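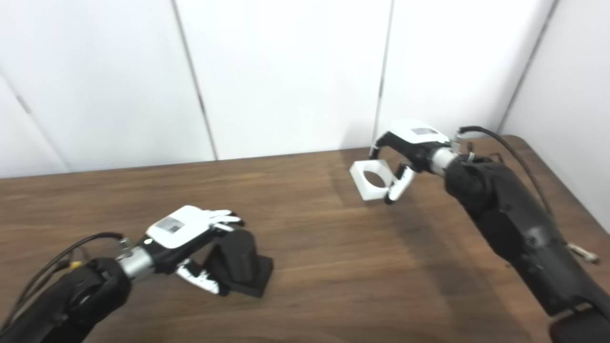
I've been putting off writing up our house rules for two-handed work, mostly because half of them sound like something your mum would yell from the kitchen. But we had a new starter on the Leseo bench in July and I caught myself explaining the same stuff four times before morning tea, so here goes!

First one: clear the table before the arms get power. All of it. Coffee cups, hex keys, the lid of whatever you just opened. If it isn't part of the task, it lives on the trolley.

Second, one hand moves the part and the other hand minds its own business until it's needed. With a peg and a block with a hole in it, I want the base sitting flat and the steadying hand close by before the block comes over the top. People love to have both hands travelling at once (it looks fantastic, I know) and then they wonder why the fingers clash.

Speed limit is 70 per cent for anything new. You can go to 80 after 11 clean runs in a row, and a run where you nudged the base back with a ruler is not a clean run, sorry. Nobody on our bench gets 100, me included.

Cables! Leave a proper loop at the wrist and check it at full reach, both sides, every time you change the mounting. Kurex has a nice checklist for this that we pinched and shortened to about half a page. The Hakim crew tape theirs down flat and we argue about it constantly. I still reckon a loop you can see is better than a bend you can't.

Last thing, keep your own hands out from between the arms while they're live. Hit the stop, wait for the light, then reach in. Even for a quick one.

I'll do grip force next, once I've finished arguing with the Corico spreadsheet.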